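4. 授業実践と作業データの収集

4.1 授業の位置づけ

本章では、学生プロジェクト「Drarby」の中で行った配線部材の操作実習について述べる。Drarbyは、学部3年生を対象とする選択科目であり、学生が自分たちの集めたデータでロボットの動作を学習させ、その結果を学内の競技会Momanceで発表するという構成になっている。前章で述べたように、昨年度までの実習では、あらかじめ教員が用意したデータを学生に配布していた。この方法は授業時間の節約にはなったが、学生の報告書には、データの質についての記述がほとんど見られなかった。学習がうまく進まないとき、多くの班はモデルの設定だけを変更し、元の記録を見直すことはしなかった。

そこで今年度は、データの収集そのものを実習の前半に置くことにした。後半の学習および評価の内容は昨年度と同じである。時間数が増えないようにするため、収集する課題は一種類に限り、対象物も安価で壊れてもよいものに限定した。

4.2 対象物の選定

対象物としては、色のついた細い電線の束と、コネクタのついた短いケーブルを用いた。候補としては布、紙箱、積み木も検討したが、次の二つの理由から電線を採用した。一つは、電線は力を加えると形が変わり、同じ初期状態を二度作ることが難しいため、記録のばらつきという問題を学生が早い段階で経験できることである。もう一つは、競技会Momanceの課題に、部品を指定の位置へそろえる種目が含まれていることである。

ただし、電線には欠点もある。束の先が広がっている場合、一本だけをつかむつもりでも隣の線が一緒に動いてしまう。また、小さいコネクタは指先に隠れやすく、後で記録を見るときに、つかんだのか触れただけなのかを判断しにくい。予備実験ではこの判断が評価者の間で一致しないことがあったため、4.5節で述べる判定の規則を後から追加した。

4.3 収集の方法

データの収集には、手で持って操作するグリッパーを使用した。二本の指で対象物をはさむ形式で、指の先端は黄色である。ロボットアームを直接動かす方法に比べて準備の時間が短く、操作の経験がない学生でも、短い説明の後に作業を始めることができた。

作業は、実習室の白いテーブルの上で行った。テーブルのまわりから腕を伸ばして操作するため、互いのグリッパーが視野に入る場合がある。初めの計画では、ほかのグリッパーが視野に入った記録はすべて取り除く予定であった。しかし、同じテーブルを同時に使う以上これを完全に避けることはできず、また取り除くと記録の数が大きく減ることがわかったので、対象物が隠れていないかぎり残すという方針に変更した。作業時の様子を図2に示す。
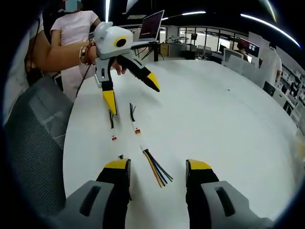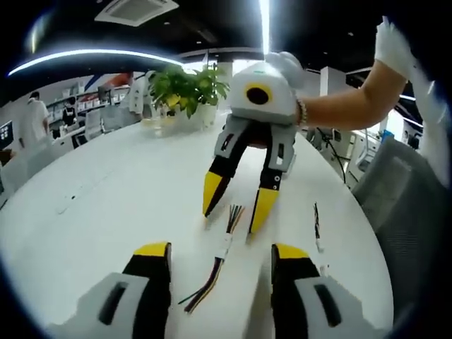
図2 手持ち式グリッパーと、テーブル上に置かれた色つきの電線

各班には、記録を始める前に次の点を守るように指示した。

・対象物に触れる前に、グリッパーを少し離れた位置で一度止める。
・途中で電線を落とした場合も、記録を止めずに続ける。
・素手で対象物の位置を直したときは、その記録を終了し、新しい記録として始める。
・記録の名前には班の記号と通し番号を入れる。

この中で最も守られなかったのは三番目の指示である。学生は電線の束がテーブルの端に近づくと、自然に反対側の手を出して直してしまう。授業の後の聞き取りでは、直したこと自体を覚えていない学生もいた。人間の作業としては合理的な行動であるが、学習用の記録としては、グリッパーの動きと対象物の動きの間に説明のつかない変化が入ることになる。来年度は、この指示を文章で渡すだけでなく、悪い記録の例を最初に見せることを検討している。

4.4 記録の整理

集めた記録は、整理用のソフトウェアVosowに登録した。Vosowは本学で以前の卒業研究のときに作成されたもので、記録の一覧、再生、およびラベルの付与ができる。学生は自分の班以外の記録にもラベルを付けるように求められた。自分の操作を自分で評価すると、意図を知っているために判定が甘くなるおそれがあると考えたからである。

6月までに登録された記録は393件であった。このうち、開始の合図が入っていないもの、時刻の情報が欠けているもの、および素手での修正が含まれるものを除くと、297件が残った。一つの記録の長さは作業者によって大きく異なり、長いものでは2,000フレームを超える場合もあった。長い記録の多くは、線がからまり、それをほどくために同じ動作をくり返したものである。これらを短く切るべきかどうかについては班の間で意見が分かれたが、本研究では切らずにそのまま用いた。

4.5 判定の規則

残った記録に対して、成功または不成功のラベルを付けた。成功の条件は、指定された束を二本の指でつかみ、持ち上げ、目標の範囲の中に置くことである。予備実験で問題となった「触れただけ」の場合を区別するため、束の中央部がテーブルから離れたことを確認できないときは不成功とした。隣の線を一緒に動かした場合は、目標の束が条件を満たしていれば成功と認めた。

以上の規則により成功と判定された記録は229件であり、5章の学習にはこれを用いる。不成功の記録は捨てずに保存し、学生が失敗の原因を分類する課題のために使用した。分類の結果、原因として最も多く挙げられたのは、つかむ前の指の向きが電線の向きに合っていないことであった。次に多かったのは、指を閉じる時期が早すぎることである。後者は実習の初めの回に集中しており、操作に慣れるにつれて少なくなった。

4.6 学生の記述に見られた変化

実習の終わりに提出された報告書を読むと、昨年度と比べて、記録の内容に関する記述が増えていた。例えば、ある班は学習したモデルが束の右側ばかりに近づくことに気づき、自分たちの記録を調べ直した結果、作業者がいつも同じ位置に立っていたことを原因として挙げた。この班は立つ位置を変えて追加の記録を行いたいと申し出たが、日程の都合で実現しなかった。別の班は、ラベルの判定が人によって異なる記録を一覧にまとめ、判定の規則の文章を修正する案を提出した。4.5節の規則のうち、隣の線についての項目は、この案を採用したものである。

一方で、作業の負担についての不満も少なくなかった。特に、同じ束を並べ直してから次の記録を始めるまでの時間が退屈であるという意見が複数の班から出された。並べ直す担当と操作する担当を交代する班では、このような意見は少なかったようであるが、班の人数や雰囲気の影響も考えられるため、交代の効果であると断定することはできない。

なお、本章の結果は一つの科目の一年度分に基づいており、対象物も電線に限られている。布のように広い面を持つ対象物では、同じ指示や判定の規則がそのまま使えるとはかぎらない。この点は、6章で今後の課題とあわせて検討する。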